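Covton Home Parts: Frequently Asked Questions

Covton sells replacement plastic parts for household appliances and storage furniture: covers, trays, drawer fronts, shelf clips and battery doors. The questions below are the ones our counter and phone staff get most often. If yours is missing, call the parts desk and ask for Kai-wen Pan or Ming-te Chou.

Ordering

How do I find my part number?
Look on the inner side of the part first. Most makers mold the number into the plastic near a screw post or along the rim. If you can't find it there, check the rating label on the appliance and give us the model number instead. The model number alone is enough for most orders, but for drawer fronts we also need the width.

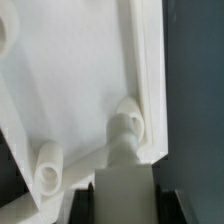

Inner side of a white molded panel, with raised rim and ring-shaped bosses.

My part has two numbers on it. Which one do you need?
Send both. One is usually the mold number and the other is the part number, and makers don't always put them in the same order. On older Gekon parts the part number starts with a letter.

How many parts do you carry?
The current list has 1,192 parts. Anything on the list can be ordered, though not everything is on the shelf. Parts marked "by request" are ordered from the maker when you pay.

Can I order by phone?
Yes. The parts desk is open from 9 a.m. to 4:30 p.m. on weekdays, except Tuesday, when it opens at noon.

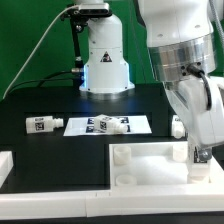

Do you sell parts for Rernberg machines?
We carry covers and trays for Rernberg washers and dishwashers. We don't carry pumps, motors, heating elements or anything else that connects to power or water. An appliance repair shop can order those.

Will a Gekon part fit a Cheung appliance?
Sometimes. Gekon made several battery doors and filter covers that were also sold under the Cheung name. The product page says so when a part fits both. If the page doesn't mention your brand, please ask before ordering. A part that looks the same in a photo can be off by the width of a clip.

Delivery

How long does delivery take?
Parts in stock leave the next working day and usually arrive in about 3 days. Parts by request take longer, and we email you when the maker gives us a date.

Do you ship to a post office box?
Small parts, yes. Shelves, trays and drawer fronts need a street address.

Can I pick up my order?
Yes. Choose pickup at checkout and wait for the email that says the order is ready. Bring the order number.

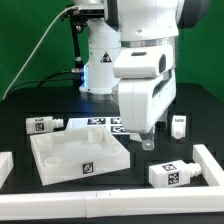 Color and fit

Why is the new part whiter than the rest of my appliance?
White plastic yellows with age, sunlight and kitchen grease. Wash the old parts with warm water and dish soap before you compare. We don't offer aged or tinted versions, and we don't recommend bleach, which can make some plastics brittle.

Can I paint a part?
You can paint covers and drawer fronts with a paint made for plastic. Sand lightly first and keep paint off the clips and screw holes. A painted part can't be returned.

The screws won't go in. What should I do?
Start each screw by hand and turn it backward until you feel it drop into the thread, then tighten. Don't use a power driver. If the post has no thread yet, the first turn will be stiff.

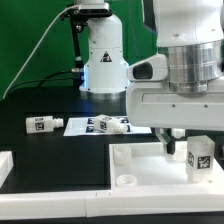

Returns

Can I return a part that doesn't fit?
Yes, within 2 months of delivery, if it hasn't been drilled, painted or glued. Put the order slip in the box. You pay return postage unless we sent the wrong part.

What if the part arrives cracked?
Email us a photo of the part and the packaging. We send a replacement without asking for the broken one back, so please keep it until the new one arrives and then put it in your trash or recycling.

When is my refund paid?
Once the return has been checked in. It goes back to the card you used, and your bank may need a few more days to show it.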